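Drawing Faces for a Living: What I Learned from Four Portrait Sellers
Final project report, Art and Small Business
Submitted 1/24/22 by Vasylyna Lysenko

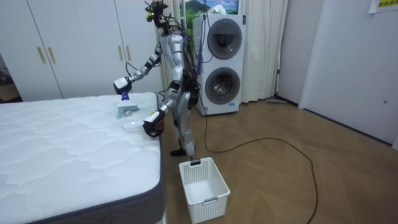 I have been drawing my relatives since I was old enough to hold a crayon (my aunt still has the one where her hair looks like a haystack, and she still brings it up), so when our class was asked to study a way people earn money from art, I knew right away I wanted to look at custom portraits. I mean the kind you order from a photo, as a birthday gift or a wedding present, and hang in the hallway afterward. My question was a simple one: how does a person who draws well decide what to charge, and do the customers think it is fair?

How I went about it

I talked with 4 portrait artists, two in Lostumberg and two in Eltumlow, and I handed out a short survey at the Tapsell craft market in August. I got 97 surveys back, which made me very happy, even if a few of them had coffee on them. My teacher, Mr. McPhee, helped me cut my questions down from two pages to one, and I am grateful to him for that, as I can't imagine anybody standing at a market stall and filling in the long version!

What the artists told me

Bongani Ndlovu works in pencil and charges by the number of faces. He will draw up to 6 people on one sheet, and after that he asks the family to call him so they can talk it over. He told me that a group takes much longer than people expect, mostly because everybody has to look like they are enjoying being there together, and the photos they send him were often taken years apart.

Cameron Waaka does it differently. She has one price for a small portrait and one for a large, and pets cost the same as people. She started out charging by the hour, but customers kept asking how long it would take and she never liked guessing. Her gift cards sell best before the holidays, and plenty of them don't come back until spring, so she has learned to put that money aside.

Fletcher McKinnon draws in ink at fairs and also takes orders by email. His advice to me was to ask for half the money up front, and he repeated it so many times that I underlined it in my notebook. The fourth artist asked me to leave her name out. She sells prints through the Ravell gallery shop and does portraits only for people she already knows.

What the customers said

Most people who filled in the survey said they cared more about the likeness than the price. I was surprised how many wanted color, when three of my artists work mainly in black and white. Several wrote that they had thought about ordering a portrait but didn't know what kind of photo to send, and I think a short page of photo tips would bring any of these artists more orders.

What I would change

I should have asked people what they had paid in the past, and I wish I had visited a second market, maybe one in Eltumlow, to compare. I also drew a portrait of my own for the project, of my neighbor and her two sons, and it took me three evenings. She paid me in plum jam. Mr. Ndlovu looked it over and said the ears were good.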